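Review: Lirkier Daily Prayer Journal, Wide Ruled, Gray Cover

Rating: 4 out of 5
Reviewed by Dorottya Balogh, Oct 18, 2024

I have kept a prayer journal since college and I go through one a year. This one was a gift from my sister and I started it in February, so I have used it long enough to say something useful.

It has 200 pages, undated. Each left page has a short verse at the top and lines underneath. The right page is split between requests and answers. The verses are mostly from Psalms and the letters of Paul, and eight of them show up twice. I would have liked more from the Gospels.

The paper is good. I write with a gel pen and it does not bleed through. Highlighter shows a little on the back. The lines are wide enough for my handwriting, and my mother, who has trouble with small print, can read it without her glasses.

The binding is sewn and opens flat after the first couple of weeks. The ribbon marker started to fray by summer. I trimmed it and put a dab of clear nail polish on the end. The cover has a few scuffs from my bag.
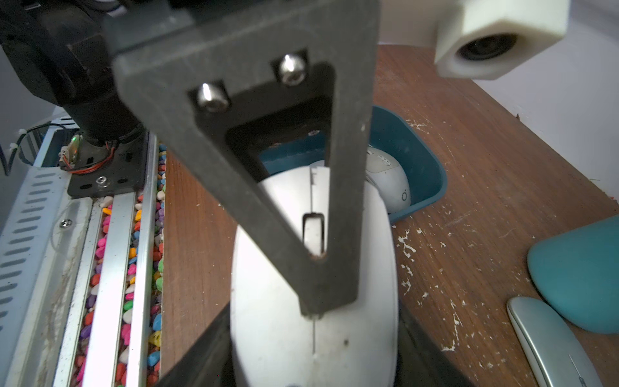
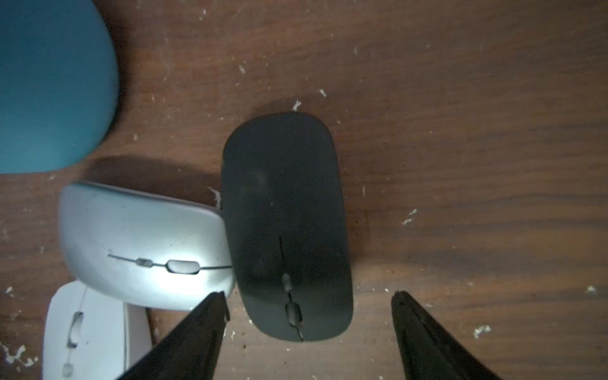

The tabletop has a wood grain.
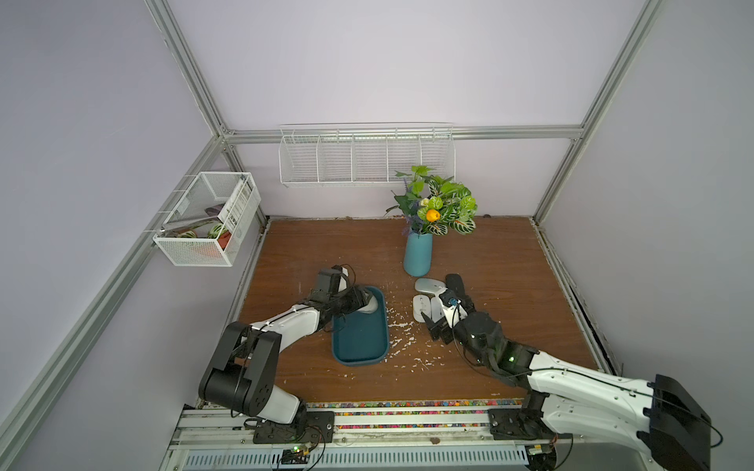

The index in the back is what I use most. You write a name and a page number, and later you can find when you first prayed for that person. There are only two pages for it, and mine were full well before the book was. I taped in a sheet of notebook paper.

I had the Danzer journal before this one. It has a nicer cover but thinner paper, and the dates are printed in, so if you miss a week you have blank pages looking at you. I prefer this one and plan to buy it again for next year.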